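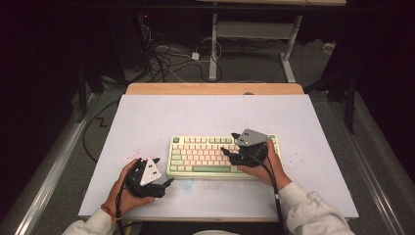 **Skakik, January**

**Compact keyboards for long typing: worth it or not?**

**mortimer_tran**
Thinking of going compact for work. Full size one takes up half the desk and my mouse arm is stretched out miles. I do minutes and letters mostly, bit of invoicing. Budget 40 quid, might go over. Anyone made the switch and regretted it?

**pellwood**
Did it last winter, shoulder loads better. Took 2 weeks to stop hitting the wrong thing for Delete. Get one with proper arrow keys, don't let anyone talk you out of that.

**goosegate**
Invoicing on a compact? No. You'll want the number pad inside a day. I sent mine back.

**pellwood**
> You'll want the number pad inside a day

Separate pad, put it on the left. Sorted.

**goosegate**
So now you've got two things on the desk and you've paid twice. Brilliant

**ink_and_toast**
Depends how much invoicing surely. I do maybe 12 a month and the top row is fine. If it's all day every day then yeah, goosegate is right.

Also mechanical ones are LOUD. Is it a shared office?

**mortimer_tran**
Shared yes, four of us. Invoices only at month end. Had my eye on the Holzer or the Julivar, the Julivar is cheaper but the reviews moan about the space bar.

**ink_and_toast**
Had the Julivar. Space bar rattles, bit of grease fixes it, ten minute job. Legs are rubbish though, mine folded up every time I pushed it back.

**goosegate**
Or buy one that doesnt need greasing?

**harrow_lane**
Holzer here, 10 months in. Quiet switches, no complaints from next desk. Bit tall, my wrists ached untill I got a rest for it. Wouldn't go back to full size.

**pellwood**
Seconding the wrist rest. A rolled up tea towel does for the first week while you work out the height you want.

**goosegate**
Still say try one first. Goltari by the station has a few out on the counter, you can have a proper go. Type a whole letter, not just your name.

**mortimer_tran**
Didn't know they did keyboards. Will pop in at lunch, leaning Holzer. pellwood which seperate pad have you got?

**pellwood**
Some old thing out of a drawer, label's worn off. Any cheap one will do.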